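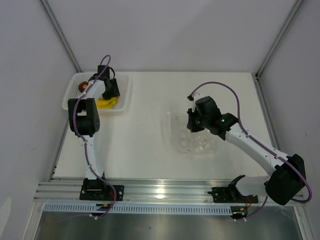
Apple and banana in the white tray, clear bowl to the right.

Thursday, April 24, 2025

Fruit store, day 65. Opened the cabinet at the usual time and went through the shelves from the top down. Upper shelf holding at 2 degrees on the dial thermometer, lower shelf a shade warmer, as it has been since the door seal was changed. The seal is still stiff at the hinge side. I rubbed a little petroleum jelly along it and will look again at the weekend.

The last of the Reltetden apples came out today. They went in firm and have gone slightly greasy on the skin, which the variety does late in storage. Flesh is still crisp near the core and dull nearer the surface. Flavour flat, acid mostly gone. I would call them fit for cooking and would not offer them to a guest. The Dullura apples from the same shelf are in better order. One had a brown patch by the stalk, cut out with a margin, and the remainder went into the pan.

Weighed the peeled and cored fruit before cooking: 587 g. After reduction with the lid off, 341 g. That is a heavier loss than last time, and I put it down to the wider pan. No sugar added. Passed through the coarse sieve, into two jars, lids on while hot. One lid did not pull down on cooling, so that jar is in the refrigerator and will be eaten first.

Humidity is still the weak point. The Leinonen hygrometer reads low against the salt test and I have stopped trusting it below the middle of its range. Did the test again last night with a damp paste of table salt in a sealed box, left until morning. It should settle at 75 per cent. It settled under that by the same margin as in winter, so the error is at least steady and can be added back on. I have written the correction on a strip of tape on the rear of the case. A second instrument would be better, but the cost is hard to defend for one cabinet.

Tried the wet cloth on the lower shelf again. It raises the reading for half a day and then the compressor takes it all out. A shallow dish of water does the same with less mess. Lining the crates with perforated bags does more than either, and the fruit in bags has shrivelled noticeably less. Next season all of it goes in bags from the first day, loosely folded at the top and not tied.

Bananas remain outside the cabinet, on the kitchen side, well away from the apples. I let the two share a drawer in March and lost the bananas to overripening before the week was out. The notes from that time say the drawer was shut throughout, which will not have helped. With the drawer vented the result might be different, but I do not want to spend fruit on finding out.

Read the Tultura storage leaflet through once more in the afternoon. It gives one temperature for all late apples and says nothing on picking date, which to my mind matters more. My own early-picked crates scalded and the later ones did not, in the same cabinet on the same shelf. I have started a column for picking date in the ledger and filled it back as far as the labels allow. Three crates had lost theirs. Pencil on card holds up in the damp; the felt pen had run.

To do: defrost, scrub the shelves with soda, leave the door propped until dry. Switch off until July, when the first earlies come in. Order bags. Check whether the drain hole is clear, as there was standing water at the back left corner this morning, enough to wet a folded cloth.

Rain from four o'clock. Supper was the unsealed jar, with oats.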